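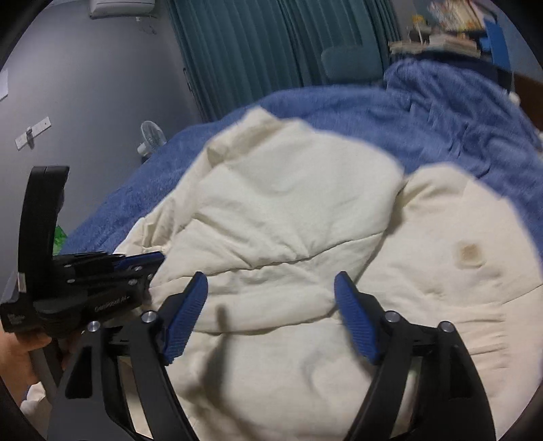

Come and help us run our open day in July!

Hi, I'm Oi-ling Kao, and I look after visitors at Leltum, up on the second floor of the old Arkberg building in Flolenthorpe. Most of what we work on is teaching robots to do chores, and bedding is the one that eats our days. Folding a towel is one thing. A thick comforter is something else, all lumps and corners that wander off, and you'd be surprised how many ways people have of dealing with one.

We want to show that work to the neighborhood, and I need people for it. There are two kinds of spots, and you can ask for either one.

Demo hosts (paid, 4 spots)
You'll stand at a bed with a hand-held gripper and show visitors how we record a chore. You squeeze, the two fingers close, you pull the comforter up, and you talk while you do it. Then you hand the gripper over and let them try - kids are usually better at it than their parents, I'm warning you now. You don't need any robotics background at all. I came here from a hotel front desk and picked up the gripper in an afternoon. What I do need is somebody who likes talking to strangers and doesn't mind explaining the same thing many times over. You'll be on your feet for most of the shift, with a proper lunch break.

Try-it participants (unpaid, but we feed you)
Come in, make a bed your own way with the gripper, and tell us what felt awkward. Each session takes up to 2 hours including the chat afterward. Man-lok Tang runs these and he really does want the complaints. If your wrist gets tired or you can't get hold of a seam, say so! You need to be 18 or over for the recorded sessions. Younger visitors can still have a go at the demo beds, where we don't keep anything.

We have 2,772 recordings of bed making so far, and far too many of them are by the same handful of us. Left-handed people, please, please write in. Same goes for anyone who has made beds for a living.

Hosts come in for a practice evening before the open day, starting at 5:30 pm, and that's paid too. Hanyu Jiang will take you through the gripper, how to hold it and how to change the pads, and I'll do the boring part with the sign-in sheets and the fire exits. Doors open to the public at 10 am on the day itself and we'd like hosts in by 9.

To apply, send me a few lines through the contact form on the Leltum site and put "open day" in the subject. No résumé needed. Tell me which kind of spot you want, which hand you use, and whether stairs are a problem (the elevator works but it's slow, so I like to plan for it). I'll write back to everyone, hosts first.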